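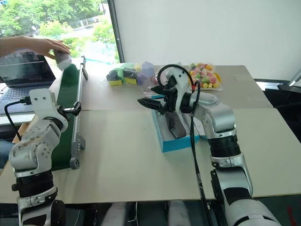

How do you sort a tableful of odds and ends without it taking the whole afternoon? Pick everything up once, decide where it lives, and put it there before you touch the next thing. The piles are what eat the time. I used to make a "deal with it later" pile every single time, and later I had the same mess in a different spot.

I've been tinkering with my small-stuff routine since June and I think I've finally got it down to something I can stand to do. It goes like this.

Clear the table first, all the way, and wipe it. Then set out your containers with the lids off. I like open boxes in bright colors for this - blue, red, whatever you have - because I can drop things in without looking down. Anything going in a box gets a slip of white paper at one end with a word or two on it. "Batteries." "Hooks." My handwriting is terrible, so I print.

Sponges come next. If you buy the big bag of mixed colors like I do, give each color a job and stick with it. Mine are yellow for dishes, green for the sink and the counters, and dark blue for shoes and anything else from the floor. Keep the spares in a clear bag so you can see when you're low on one. Before I did this I had a sponge at every faucet and no idea what any of them had been used on (yuck!).

Candy gets its own clear bag, well away from the sponges. Sponges pick up smells, but the kind with soap already in them give off smells too, and I once handed out a round of wrapped candies that tasted like lemon cleaner. My sister still brings it up.

Plastic cups are the best thing I've found for the really little stuff. One see-through cup on the table catches every loose button, screw and bread clip while you work, and when you're done you only have one cup to go through. If it's more than half full I dump it out on a towel and sort it right then.

Set a timer if you're the kind who wanders off. I do 60 minutes and then I quit, even if there's a drawer hanging open. The first time I went all day and didn't want to look at a box again for a month.

Now, shoes. Canvas high-tops always end up on my sorting table, and they're a pain to clean if you leave the laces in. Pull the laces all the way out and drop them in a jar of warm water with a squirt of dish soap. Screw the lid on, give it a good shake, and let it sit while you do the rest. Brush the canvas dry first, top to bottom, with the sole pointing away from your clean table. Then use a damp (barely damp!) sponge on the cloth and a wetter one on the white rubber. An old toothbrush gets around the eyelets and along the stitching.

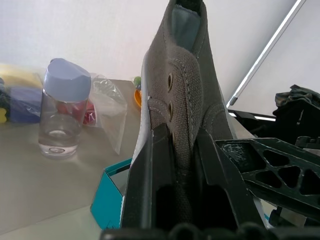
Åsmund Hägglund wrote in to say that he never puts canvas high-tops near a heater, because the glue on his last pair let go along the sole. He stuffs them with plain paper up to the ankle, changes the paper after two hours, and leaves them standing upright by an open window overnight. Newspaper left gray smudges on his lining, so he's gone over to brown packing paper.

I tried the packing paper and he's right about the smudges. I'd add that you should pull the tongue way forward, or it dries with a crease in it that rubs your foot. Laces I roll in a towel and hang over a doorknob.

Once the shoes are dry, lace them up before they go back in the closet. I skipped that on my gray pair and spent a whole morning hunting for the laces, which were still in the jar.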